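살림 요령: 로봇한테 집안일 맡기기 전에 읽어 둘 것들

지난번 서랍 정리 글에 "이런 건 이제 로봇이 하지 않나요"라는 댓글이 꽤 달렸다. 그래서 이번에는 그 얘기를 좀 해 본다. 결론부터 쓰면 바닥은 맡겨도 되고, 식탁 위는 아직 본인이 치우는 편이 빠르다.

바닥 청소
로봇청소기는 이제 쓸 만하다. 우리 집 것은 Haltenlow라는 데서 나온 보급형이고 299달러 주고 샀다. 양말을 먹고 멈추는 버릇이 있으니 돌리기 전에 양말, 충전선, 머리끈은 사람이 주워야 한다. 청소를 시키려고 청소를 하는 셈인데, 덕분에 집은 깨끗해졌다. 의자는 식탁 위에 올려 두면 구석까지 들어간다. 솔에 감긴 머리카락은 쪽가위로 길이 방향을 따라 한 번 자르고 당기면 쉽게 빠진다. 먼지통은 꽉 차기 전에 비울 것. 물걸레 기능은 커피 자국 앞에서 몹시 겸손해진다.

빨래
세탁기와 건조기까지는 기계가 한다. 문제는 개는 일이다. Firville 박람회에서 빨래 개는 기계를 본 적이 있는데 수건 4장을 개는 동안 나는 커피를 다 마시고 줄을 다시 섰다. 네모난 수건이라 그 정도였고, 고무줄 들어간 침대 시트는 아예 시연 목록에 없었다. 시트는 사람도 못 개니까 그건 봐주기로 했다.
수건은 건조기에서 꺼내자마자 같은 크기끼리 쌓아 두고 한꺼번에 접는다. 티셔츠는 세워서 넣는다. 양말 짝은 세탁 전에 집게로 물려 두면 나중에 찾을 일이 없다.

식탁과 작업대 치우기
손 달린 로봇이 제일 애먹는 게 이쪽이다. 집 식탁에는 같은 물건이 줄지어 있는 법이 없다. 딱딱한 것, 흐물흐물한 것, 끈 달린 것이 서로 올라타고 있고, 무엇부터 집느냐에 따라 나머지가 딸려 온다. 가방 끈이 특히 고약하다. 어디를 잡아도 엉뚱한 데가 움직인다. 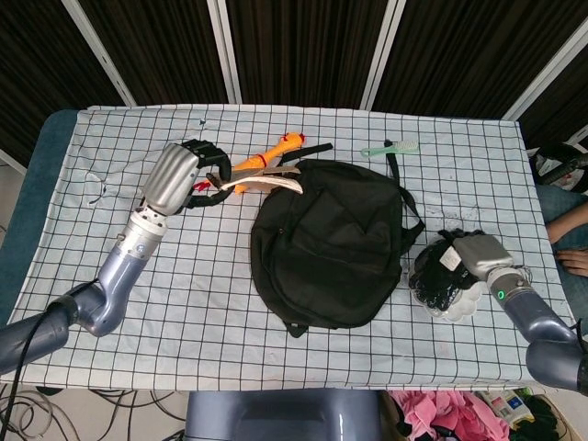
가위, 고무 닭, 검은 배낭, 솔. 어느 집 식탁이나 사정은 비슷하다.

사람이 할 때 순서는 이렇다. 날 있는 것부터 치운다. 가위는 날을 오므려 손잡이가 위로 오게 통에 꽂는다. 다음은 가방처럼 자리를 크게 차지하는 것. 끈은 등판 쪽으로 접어 넣고 옮겨야 다른 물건을 쓸고 가지 않는다. 엉킨 선이나 철사 뭉치는 그 자리에서 풀려고 들지 말고 그릇째 옆으로 빼 둔다. 풀기 시작하면 그날 저녁은 끝이다. 자잘한 것은 마지막에 쟁반 하나로 모은다. 이 순서를 로봇에게 설명할 수 있게 되는 날이 오면 가족에게도 한번 설명해 볼 생각이다.

체크무늬 식탁보는 얼룩이 눈에 덜 띌 거라고들 하는데 흰 바탕이면 별 소용 없다. 면이라면 주방세제를 묻혀 50분쯤 두었다가 미지근한 물로 헹구고, 그래도 남으면 산소계 표백제를 쓴다. 주름은 덜 마른 채로 다리는 게 낫다. 로봇 다리미는 아직 못 봤고, 우리 집에 뜨거운 걸 든 기계를 들이고 싶지도 않다.

공방 쪽은 어떤가
Hulodton에서 작은 목공방을 하는 독자가 메일을 보내 줬다. 나사 분류기는 잘 돌아간다고 한다. 나사 266개를 부어 놓고 점심을 먹고 오면 길이별로 나뉘어 있단다. 대신 나사가 아닌 게 하나라도 섞이면 기계가 선다. 그날은 껌 종이였다고. 같은 것만 들어온다는 보장이 있으면 기계가 이기고, 보장이 없으면 빗자루를 든 사람이 이긴다. 작업대 위 톱밥은 젖은 신문지를 잘게 찢어 뿌린 다음 쓸면 덜 날린다.

당장 사도 되나
바닥용은 산다. 창문용은 친구 것을 빌려 보고 정한다. 팔 달린 것은 기다린다. Kaushik 가정용 팔이 12월에 나온다는 소문이 있던데 작년 12월에도 같은 소문을 들었다.

다음 글은 냉장고 문짝 선반 닦는 법. 이것도 손으로 한다.

2018년 11월 3일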